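Squeeze Month at the Craft Table

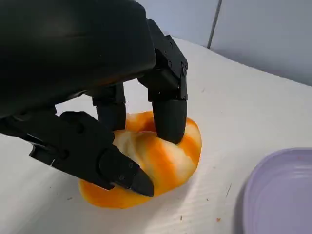

I have been putting together the pages for our little craft gallery for a good while now, and every spring I tell myself I'll keep the introduction short, and every spring I fail. So bear with me! April was given over entirely to soft things: doughs, putties, marbled balls, anything that gives a little when you press it and looks good with two colors running through it. Iwona Brzozowska suggested it back in the winter, when we were all sitting over tea complaining about our stiff hands, and by the end of the evening she had a list of colors written on the back of a seed packet.

Most of what we made was mixed at the long counter at Ilgate, starting at 16 minutes past whatever hour we were supposed to start (we are a late group, and a talkative one). Divya Pai brought her own recipe, the flour-and-salt kind her aunt used for rainy afternoons, with more oil than you'd expect and a long knead at the end. She is very firm about the knead. If your arms aren't complaining, she says, keep going.

I've put notes on the month under a few headings, the way I usually do, with a line or two on each, and sometimes three where I got carried away.

Orange and cream

The piece at the top of the page is my favorite pairing of the whole month. I love how the bands twist, with a strong, sunny orange and a pale creamy yellow-white running together, and how wide the orange gets down one side. It has that lovely squashy look too, with a fat lobe spreading out low on the left and a dent where it's being pressed near the top. If you only ever try one color combination, please try something like this one!

Getting the streaks

Everybody asks about the streaks. Roll each color into a rope, twist the two ropes together, fold the twist in half, and then stop. Divya allows 2 folds for a bold streak and one more if you want it finer. I went well past that on my first batch and ended up with a ball the color of canned peaches, which my sister kindly took home.

Coloring the dough

Gel color is easier to handle than the liquid kind, and you'll want much less than you think. We tried a pot of Fevik in the orange and a pot of Clostier in a deep pink, and both mixed in nicely once the dough had rested a bit. Wear an apron. I wore a white blouse and have only myself to blame.

A word about weight

Iwona weighed hers, naturally. She settled on 102 grams as the size that fills her palm, and 58 for her granddaughter, who likes to hide one in each coat pocket. I never weigh anything and mine come out whatever size they come out, so there's a good deal of variety in my basket.

Keeping it soft

Homemade dough likes a lid. Wrap it well, press the air out of the wrapping, and put it somewhere cool overnight. When it goes a little crumbly around the outside, wet your fingertips and work it over for a few minutes, and most of the time it comes right back. Leave it out on the table and it will slowly settle and flatten on the bottom, which I have come to like, though Divya picks hers up and rounds them again every time she walks past.

The ones that got away

A green-and-lavender batch never firmed up at all and had to be scraped off the counter with a bench knife. We also had a gray one that was meant to be marble, like a church floor, and looked a lot more like old modeling clay from the bottom of a school drawer. Żak, the café next door, sent over a plate of poppy seed rolls that afternoon and we felt much better about it.

Next month is paper, mostly folding, with a bit of weaving if we can find enough long strips. Bring whatever you've been saving, wrapping paper and old maps especially, and if you still have dough at home from April, bring that along too, so we can see how the colors have held up. Iwona is already asking whose orange lasted best.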